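Plellora word list, household part
README for release 3

What is in this folder

Plellora is a list of local words for things and work in the house. The household part has 1668 entries. They were told to us by 53 speakers in 22 villages, and we wrote them down as they were said, also when two neighbours did not agree.

The files:

entries.csv: one line for each word
speakers.csv: speaker code, village code, age group
villages.csv: village code and name
notes.txt: remarks that did not fit in the table

All files are UTF-8 and the columns are separated by semicolons. If your spreadsheet opens everything in one column, please choose the semicolon by hand when you import.

Columns in entries.csv

id: does not change between releases. When an entry is removed, its number is not used again.
word: the spelling we chose.
heard: a simple sound spelling. It is not phonetic script, and the key is at the top of notes.txt.
meaning: in English, as short as possible.
group: kitchen, washing, floors, beds, stove, yard.
speaker: code that points to speakers.csv.
sure: yes, no, or blank. Blank means that we forgot to ask.

How the words were collected

Nele Wouters and Henk Van Rooij visited the speakers at home. They asked for the name of a thing first and for the name of the work second, so a question about a broom was followed by a question about sweeping. In many villages the word for sweeping does not come from the word for the broom, and in a few there is one word for sweeping inside and another for sweeping in front of the door. Speakers could also add words that we did not ask for. These have an id that begins with X.

Yuxi Lei typed the paper forms and Rianne Van Loon compared them with the sound recordings. The recordings are not in this folder, as the speakers gave permission for the written words only.

Known problems

The group "floors" is much better covered than "stove". Older speakers had a lot to say about stoves, but our form had only one page for it.

Words for dustpan and for small shovel are mixed in the older entries. We have corrected those where the recording was clear and left the others with "no" in the column sure.

The spelling of long vowels is not the same everywhere. Please search in the column heard if you do not find a word.

There is no frequency in this list. One line means that one speaker gave the word, and it says nothing on how often it is used.

Use and corrections

You may use the list for teaching and research if you name Plellora and the release number. For printed work, please write to us before.

Corrections go to Katherine Ríos, with the id of the entry and the village you come from. The next release is planned for March.
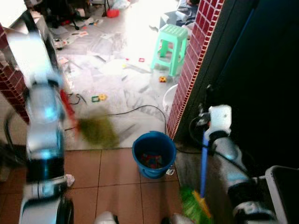 If you send new words for the group "floors", please write also whether they are used indoors, outdoors or for both.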